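Wandville diary
8/19/25

Drove in with the windows down and a coffee between my knees (I know, I know) and had the bench to myself for almost an hour before anybody else turned up, which was lovely and also gave me no excuse at all for putting off rig 313 any longer. It has been sulking since last week. The right gripper reads a hair open when it's shut tight, and if you leave it alone the number creeps, so that by lunch the recording thinks you're holding a pencil when you're holding nothing.

I did what I should have done on the first day and took the jaws off. There was nothing broken in there! Just a season's worth of fluff and grit packed in behind the pads, and one pad lifting at the heel where the glue had given up. I cleaned the seat with alcohol and a cotton swab, let it dry while I answered two emails, and put on a fresh pair from the Truline bag. Those are a touch thicker than the old ones, so the zero has to be done again every single time, and I have written it on the lid of the bag in marker because I am the person who forgets.

Setting the zero

I like to do this slowly, with the radio low. Backpack on the bench, not on anyone's back. Power up and leave it alone until the readings stop wandering. Then close the fingers by hand, gently, no white knuckles, and store that as shut. Open all the way, store that as open. Open and close it a good few times and look again at shut. If it comes back to the same number you can go on, and if it doesn't, the screw at the finger root is loose, and you may as well start over. Today it was loose, naturally. It took me 57 minutes from first screw to last, and I felt quite pleased with myself anyway.

Canan came by while I was wiping down the marker plates and asked whether it matters that much if there's a thumbprint on one. It does! The tracking needs those black-and-white squares with crisp edges, and a greasy smear under a bright light is as bad as a missing corner. She went off and did all of hers without being asked, bless her. I should mention that one of the spare plates has gone a little bowed and I've put it in the drawer for Mancuso, who can tell me if it's worth flattening or if I'm being sentimental.

After that came the part I enjoy, taking the grippers over to the tub fixtures. A free-air zero tells you the fingers meet. It doesn't tell you how the pads behave on a slim lever handle, where all the load sits on one narrow strip, and a pad that's been stuck down crooked will roll a little under your hand. So it's right gripper on the lever, left one waiting beside it, squeeze, ease off, squeeze again, and listen to your own wrists.
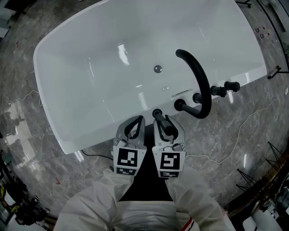 Gray grippers and black fixtures, my whole summer.
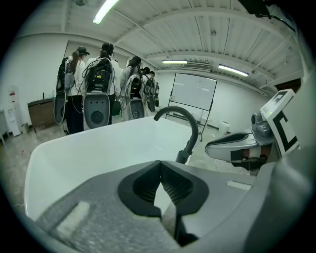
Cables, straps and a bad connector

I lost most of the afternoon to a cable. One of the backpacks kept dropping its left-hand feed whenever the wearer bent forward, and of course it behaved like an angel every time I stood it on the bench. I finally asked Elisa to put it on and touch her toes while I held the connector, and there it went. The plug itself was fine. The strap had been adjusted for somebody taller, so the loop was pulling straight down on the joint each time she leaned. I moved the tie up a hand's width, gave it a nice lazy curve of slack, and shortened the strap, and she did her toe touches again (grumbling, and rightly so) and it held.

I want to get into the habit of setting the straps before the cables are tied and never the other way around. We have been doing it backward for months. Gualtiero did say so in the spring and I nodded and carried on as I was, so I owe him a pastry.

The log says this pair of grippers has been through 2,019 takes, which surprised me, and made me feel rather tender toward them. I'm going to swap pads every 50 takes on the lever work for a while and see if the creep stays away. That may be far too often. The pads aren't expensive, though, and an evening spent throwing out bad recordings is a miserable evening.

Still to do: order more swabs, tighten the finger root on the spare left, label the chargers, and ring Meltamden about the short cables they promised. Also bring home my sweater, it has been on the back of that chair since forever.

I ate leftover soup standing up and was asleep on the couch by nine with the cat on my feet.

3 comments

Marisa Pace
Put a dab of thread locker on the finger root, the weak kind. Mine used to back out every couple of weeks and I haven't touched it since I did that.

Brunello Z.
Do you zero with the new pads straight away or let the glue sit overnight? We get a small shift by the next morning.

Elisa
I was NOT grumbling. I was exercising.

12 shares | Write to the diary | © Wandville diary | Back to top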